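# Bamboo cutting board

A **bamboo cutting board** is a kitchen board made from strips of bamboo glued together under pressure. Bamboo is a grass, though sellers nearly always shelve these boards with the wooden ones. They are sold as harder, cleaner and greener than wood. Each of those claims is partly true at best, and the evidence offered for them often comes from the people selling the boards.

## Manufacture

Bamboo stems are hollow, so a flat board can't be sawn from one the way a plank is sawn from a log. The stems are split, planed into strips, boiled or steamed, dried and pressed together with glue. Darker boards usually get their color from longer heating, which can also soften the fiber. The dark marks across the grain are nodes, the solid joints of the stem. Catalogs like to call them "character."

Labels seldom say much about the glue. Plurura, a mid-priced brand, describes its adhesive only as "food friendly," a phrase with no fixed meaning.

## Juice groove

Many boards have a shallow channel cut near the edge, meant to catch liquid from meat or fruit. How much it catches is open to doubt. A shallow groove holds very little, and a roast can fill it before the carving is done. It also takes up cutting space and collects crumbs. Some makers leave one side plain, a tacit admission that not every cook wants it. 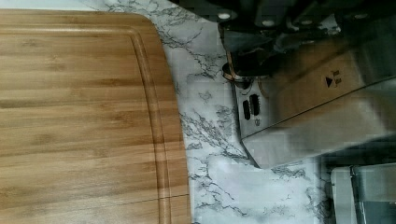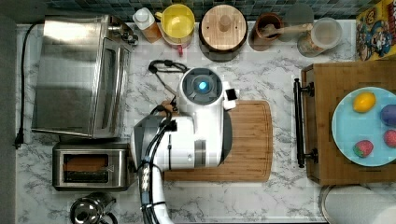

*Bamboo boards with a groove near the edge, on marble-patterned counters.*

## Disputed claims

### Hardness

Bamboo is often called "harder than maple." That depends on the species, the age of the stem and how it was heated, and few sellers give any of these. A hard board also isn't plainly a good thing — it dulls knives faster.

### Hygiene

The Flostden company long advertised its boards as "naturally antibacterial." A leaflet dated Sep 28, 2018 cites a trial of 392 boards but doesn't say what they were compared with or how they were washed. Later leaflets drop the figure and keep the slogan.

### Durability

Cisov promises 2,000 washes by hand. The warranty, however, runs for 52 weeks and excludes cracks, warping and split seams, the usual ways such a board fails.

## Care

Standard advice is to wash by hand, dry upright and rub with food-grade mineral oil. Pärn, which sells its own oil, recommends a coat every 4 weeks. Plain mineral oil from a drugstore is commonly used instead. Dishwashers can open the glue lines, and soaking has much the same effect.

## See also

- Butcher block
- End grain
- Mineral oil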